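27 de jul. de 2018, oficina, caderno do braço

Bancada livre só a partir das 11. Antes disso a turma da eletrónica ficou com as duas fontes. Retomar onde parámos: câmara do punho + aproximação lenta à peça do desafio.

Estado do braço (o Ursu, para quem chegar agora ao caderno): base reapertada, junta 3 continua com folga. Não é do parafuso, já troquei. Desconfio da correia. Com o braço esticado a folga nota-se na ponta, com o braço recolhido quase nada. Para os ensaios de hoje ficou tudo na zona recolhida.

Firmware: voltei à versão de terça. A nova bloqueia ao fim de 8 ciclos, sempre no mesmo sítio, no regresso à posição de repouso. Não tive tempo de ver porquê. Quem pegar nisto primeiro: ligar o log série ANTES de arrancar, senão perde-se a mensagem.

Velocidade. Baixei a rampa de aceleração e pus o limite em 2000 passos/s em todas as juntas menos o punho. O punho ficou como estava, esqueci-me. Só dei conta no segundo ensaio. Os números do primeiro não valem, risquei na folha.

Ensaio 1: anulado (ver acima).
Ensaio 2: aproximação por cima, paragem na altura certa, rotação do punho rápida demais. Detetor de contorno perdeu a peça.
Ensaio 3: igual ao 2 mas com o punho já limitado. Melhor. Perdeu na mesma no fim da descida.

O problema do fim da descida é o mesmo desde a semana passada: a câmara chega perto demais e o programa fica sem nada a que se agarrar. O código do Kelutano (repositório da equipa, pasta visao/) procura quatro cantos. De perto não há quatro cantos nenhuns. Com sorte há uma borda.
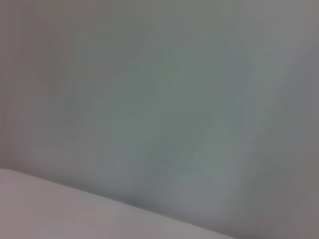 Ideia para segunda: dividir a descida em duas fases. Até uma certa altura usar os cantos, guardar a última posição boa, e daí para baixo descer às cegas com essa posição. Feio mas simples. A outra hipótese era seguir uma borda só, a curva mesmo, sem exigir cantos. Mais bonito, mais trabalho, e o regulamento do Mostberg não dá pontos por ser bonito. Fica para outubro se chegarmos à segunda ronda.

Outra coisa, exposição. O módulo está em automático e com o tempo de exposição que escolhe sozinho qualquer movimento dá arrasto. Fixar em manual. Tentei pelo menu e não gravou, volta a automático quando se desliga a alimentação. Tem de ser por comando no arranque, a seguir à inicialização e antes do primeiro pedido de imagem. Pus um TODO no código, mas não testei.

Se ficar escuro demais com a exposição curta: aumentar o ganho primeiro, só depois pensar em iluminação. Não quero mais um cabo a passar pelo punho, já lá vão três e o do motor roça na cinta quando roda para a esquerda.

Foco: é fixo, não há volta a dar. Medir a distância mínima a que o contorno ainda sai utilizável e escrever AQUI:
distância mínima = ______ (por preencher!!)

Garra: as almofadas novas colaram bem na oficina mas não experimentei com peso. Não contar com elas antes de apertar e largar a peça umas vezes seguidas. As antigas estão na caixa dos parafusos M3, não deitar fora.

Conversa no fim da sessão, apontamentos soltos:
- a equipa quer trocar a placa pela Avum. Não sou contra, mas não a poucas semanas da prova. Se alguém quiser fazer a bancada de teste em paralelo, força, desde que não mexa no braço.
- relatório intermédio: falta a parte elétrica e o esquema está desatualizado (ainda tem o regulador antigo).
- o botão de emergência tem de ficar ao alcance de quem está no teclado. Hoje estava do outro lado da mesa outra vez. Fixar com braçadeira na perna da bancada.
- quem levar o portátil pra casa faz push antes de sair. A versão de quinta só existia numa máquina.

Para segunda, por ordem:
1. exposição manual no arranque
2. repetir o ensaio 3 sem mudar mais nada
3. medir a distância mínima
4. descida em duas fases
5. abrir a tampa da junta 3 e ver a correia

Se o 2 correr mal não saltar para o 4. Voltar ao 1 e confirmar que o comando pegou mesmo, ler o registo de volta.

Desliguei tudo às cinco e tal. O braço ficou na posição de repouso com o pino metido, tirar o pino antes de dar corrente ás juntas.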